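Open Day at the Doltau Veneer Mill

I have never owned anything made by Woltier, but I have sat on plenty of it, mostly in airports. So when the company opened its Doltau mill to the public one Thursday in November, I signed up for the 10 a.m. tour and drove out past the last of the pumpkin stands.

Parking was in a field. The field had been rained on since Sunday, and a man in an orange vest waved each car into the softest part of it with real confidence. At the gate we got a visitor badge, foam earplugs and a coupon for a bratwurst. I was number 121, which I wore all day like a parolee.

The tour starts in the log yard, where our guide spent a long time on water. Logs are sprayed, then soaked in heated vats so they slice cleanly. The vat room smells like a cross between a sauna and a wet dog, and two people in our group of 18 remembered they had to check on their cars.

After that comes the slicer, the part everyone had come for. It was down for maintenance. We looked at it respectfully for a while, and the guide made the noise it makes. He was pretty good at it.

The sorting room made up for a lot. I had assumed veneer was veneer, but there is a whole vocabulary for it, and people who will argue about a streak the way others argue about umpires. Slice a log flat and the grain tends to come out in tall nested arches, known in the trade as cathedrals. Slice it on the quarter and you get straight lines, favored by architects and, I suspect, by anyone who has to match up two cabinet doors.

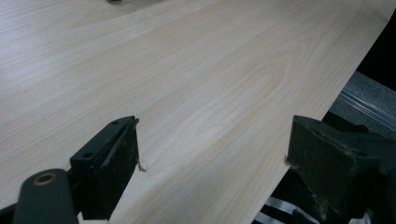
Pale wood grain with a soft cathedral figure.

Lunch was in the shipping bay. The bratwurst coupon turned out to cover the bratwurst but not the roll – a dollar extra, cash only. I ate mine off a napkin next to a display about Ferraro, the glue supplier, who had sent a banner and a bowl of mints.

The afternoon talk was on the history of the Nusier line, Woltier's attempt in the seventies to sell veneered refrigerators. Nearly 10 minutes were set aside for questions. A boy asked why anyone would want a wooden fridge, and the speaker moved on to the slide about export markets.

The gift shop sells coasters, bookmarks and offcuts by the pound. I bought a bag of offcuts with no plan for them at all. Getting out of the field took a tractor and most of an hour, and the man in the orange vest waved us off, too.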